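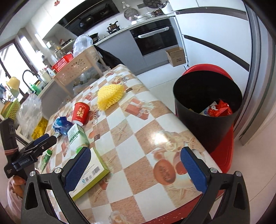 Clearing the table, one gripper and a good deal of packaging: the kitchen station at Voklow's open day.

By the time I reached the kitchen on Sunday, the machine everyone had come to see was already switched off. Voklow had advertised a tidying arm in the next room, one that would sort household litter all afternoon, and it had managed 11 pieces before closing on a drink carton and declining to let go.

It didn't just hold on. It squeezed. The safety limit on the grip was supposed to cut in well before anything burst, and the carton was supposed to be an empty one. Both suppositions failed together, and the front row got the benefit. A woman in a cream coat took it better than I would have.

The engineer on duty hit the red button, which stopped the arm but left the fingers shut, as designed. Apparently you don't want a robot dropping things when the power goes. I can see the argument. It took 10 minutes and a long screwdriver to get the carton back, during which we were invited to look at the brochure. The arm costs 2,750 a month to rent, screwdriver not mentioned.

The explanation, when it came, was a force sensor that had been reading zero since lunch. The software took zero to mean "not touching anything yet" and kept closing. There is now going to be a check for that. I asked whether there might have been one before, and was offered coffee.

So most of us drifted over to the hand-held grippers, which have two fingers with blue pads and a person on the other end. I had a go at the table and found the box easy and the foam fruit net maddening. My own force sensor worked throughout.

Parking is free, the sandwiches were gone by two, and the bus back to Zastau leaves from the far side of the yard, 200 yards past where the sign says it does.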